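Against the Unpaid Trial Shift

Every few years someone in the restaurant trade rediscovers the trial shift and sells it as a kindness to the applicant. Come in for an evening, see if you like us. I've done four of these in my life and was paid for one. I learned where the mop was kept.

The latest defense comes from Sandro Cocco, who runs Cordero and wrote last month that a résumé tells him nothing and a Friday rush tells him everything. I doubt the second part. A stranger in a strange kitchen doesn't know which fridge sticks or who to ask for more limes. You are watching a person be lost. Some people look good while lost, and I have worked with several of them. They were charming until about the third week.

Then there is the money. Cocco says he tries out 30 people a year and hires 2. He offers this as proof of high standards. I read it as 28 people who carried plates for a share of nothing, in a room where the customers paid full price.

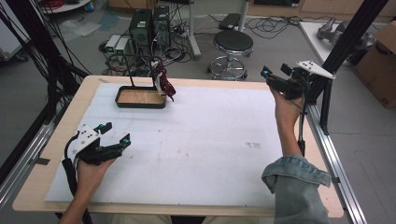 Both hands busy at the worktable.

The other side of the argument isn't spotless either. Carys Trevor, who trains front-of-house staff, wants every candidate to hold a certificate before they touch a tray. Her course costs $1,000. I've met her graduates and they are polite and punctual, and they fold a napkin better than I ever will. Whether they can tell a table of six that the kitchen has run out of lamb is something I have yet to see a certificate cover.

What I'd accept is dull. Pay for the shift at the normal rate. Keep it to two hours, before the rush, say at 4 p.m. Tell the person beforehand what you'll be looking at, and let them ask questions of someone who isn't the owner. Shahla Zarei does it this way at Melen and she says it costs her less than one bad hire. I can't check her books, so take that for what it's worth.

I expect the replies to tell me that small places can't afford it. Maybe some can't. But a place that can't find two hours' wages in December, its busiest month, has a problem that free labor is only hiding.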